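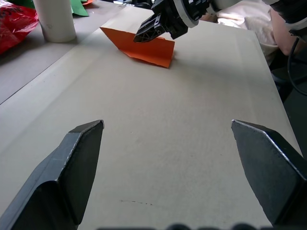

Zustis Releases Platero 2, Planning and Control Software for Two-Arm Handling of Paper and Other Thin Materials

Zustis today announced the general release of Platero 2, the second version of its planning and control software for pairs of robot arms. The release adds a fold planner, a new contact controller and a set of tools for reviewing a task after it has run. It is available to existing license holders at no added charge through May.

Platero was first developed for rigid parts, where the shape of an object can be taken from a drawing and trusted for the length of a job. Paper, film and light card do not allow this. A sheet bends under its own weight, slides when touched at the wrong angle and keeps the memory of every crease put into it. Customers in packaging and print finishing asked Zustis to address these materials directly, and work on the new version began with them in mind. 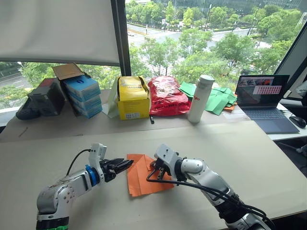
The fold planner is the largest part of the release. It treats a sheet as a set of flat panels joined by creases and updates that model each time a new crease is detected. For every step it assigns one arm to hold and the other to move, and it may exchange those roles between steps. Orange paper was used in development work, and with a triangular flap folded over near the upper edge, the right gripper presses down to keep a fold in place while the left stays just above the opposite side of the sheet. The planner keeps the free arm close to the material in this way so that the next grasp can begin from a short distance, and it checks both arms' paths against each other before either one moves.

Perception has been rebuilt by Hillura, the Zustis group responsible for vision software. Views from the wrists and from an overhead position are now combined in a single estimate of where the edges and creases lie. When one view is blocked by a gripper, the estimate continues from the others and is marked with a lower confidence. Operators may set the level at which the system pauses and asks for help.

The contact controller, known as Chidiac, limits the force applied through the fingers when a crease is being pressed. Settings are stored by material, and the release ships with seven material profiles. Users can add their own from a short guided procedure that does not require programming.
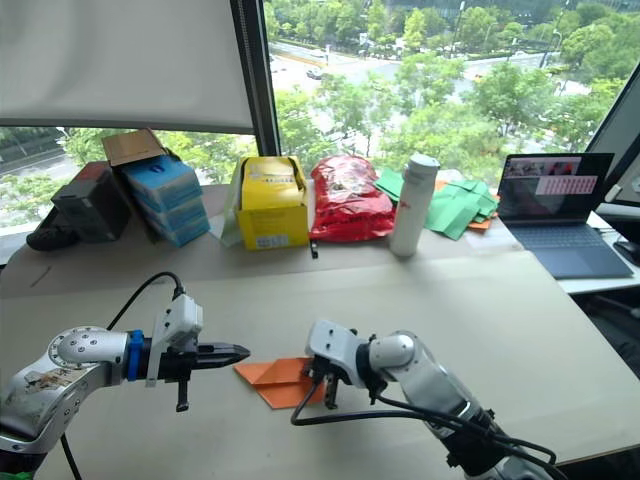
Fold planning and contact control in Platero 2, shown on a two-arm station with orange paper.

Platero 2 was tested on more than 600 folding sequences before release. Each was recorded with its plan, its camera views and its force readings, and 50 of these recordings are included with the software as reference material. The new review tool places the planned and measured motions side by side — a feature requested by integrators who maintain stations at several sites.

Existing projects will open in the new version without conversion. Custom grasp routines written for the first version should be recompiled, and a migration guide is supplied with the installer. Support for the first version will continue under current service agreements.

Online briefings for integrators will begin on Friday. Requests for evaluation licenses may be sent to the Zustis sales office.

About Zustis

Zustis develops planning, perception and control software for robot arms used in manufacturing and packaging. Its products are sold directly and through system integrators.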